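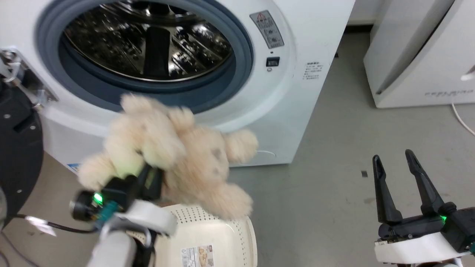
A front loader with its door open, showing the rubber gasket and the steel drum behind it.

Laundry (household)

Laundry is the washing, drying and putting away of clothes and other cloth things, and also the pile of stuff waiting for any of that to happen. I've been writing entries for this home encyclopedia for 11 years and this is the one I get the most mail about, so I've redone it from top to bottom. If you're after stain removal, that has its own entry (long one, sorry!).

The word

It goes back through French to the Latin lavare, to wash, the same place we get lavatory and lavender, although people argue about the lavender part. In older English a "lavender" was a person who washed clothes for a living, and a "launder" was too. By the 1500s you start seeing "laundry" used for the room, and later for the clothes themselves. I grew up saying "the wash" and my husband's family says "the laundry," and we've been married 22 years without settling it.

Before machines

For most of history you took your clothes to water or you carried water to your clothes. River washing meant soaking, beating with a flat wooden bat, rinsing and wringing, then laying everything out on grass or bushes. Sunlight did some of the bleaching. Big households in Europe often saved it all up for one giant wash every few weeks or even months, and owning enough linen to get away with that was a way of showing off.

Soap was expensive, so plenty of people used lye instead, made by running water through wood ash. Stale urine was used as well, by the Romans especially, who had it collected for the fullers' shops. I tell this one at dinner more than I should.

The washboard as most of us picture it, with ridged metal in a wooden frame, belongs to the 1800s. So does the mangle, at least the home kind with two rollers and a crank (there were much bigger box mangles before that, weighed down with stones). Imogen Sugden, who lent me her great-aunt's household notebook for this entry, pointed out a line I love: "Sheets today. Cold meat for supper." Monday was wash day in a whole lot of places, and supper was whatever was left from Sunday.

Machines

Hand-cranked washing machines were patented all through the 1700s and 1800s, and electric ones turned up in the early 1900s. The early electric models still needed you standing there, moving wet clothes over to the wringer and minding your fingers. Automatic machines, the ones that fill, wash, rinse and spin by themselves, got common in American homes after World War II.

You'll find two main kinds now:

Top loaders stand the tub upright and move the clothes with an agitator or a low plate at the bottom. They're easy on your back and you can toss in a forgotten sock halfway through.

Front loaders lay the drum on its side and lift and drop the clothes through a small amount of water. They generally use less water and want a low-suds detergent. The rubber seal at the door needs wiping now and then or it can get musty. I leave my door open between loads, as long as there are no little kids or pets around to climb in.

Drying

Line drying is still the normal way in much of the world. I do it from June until the weather quits on me, and then it's the tumble dryer and a folding rack. Clean the lint screen every load, please! Callum Nuttall wrote in to remind me that the duct behind the dryer needs cleaning too, and he's right, I'd left it out of the last version.

Sorting and folding

Darks, lights, towels. That's my whole system. Ashley Stockdale sorts into 5 piles by fabric weight and I admire it from a distance. Care labels help, although the symbols differ a bit between countries, so see Care symbols if the little triangle has you stumped (it's about bleach).

Fitted sheets: I roll them into a ball.

See also: Care symbols; Clothespin; Ironing; Lye; Soap; Stain removal; Starch

Last revised Mon 14 January

We use cookies to remember your reading preferences. By continuing to browse you agree to our cookie notice. OK | Settings

Contact | Copyright Fanunel Home Encyclopedia | Back to top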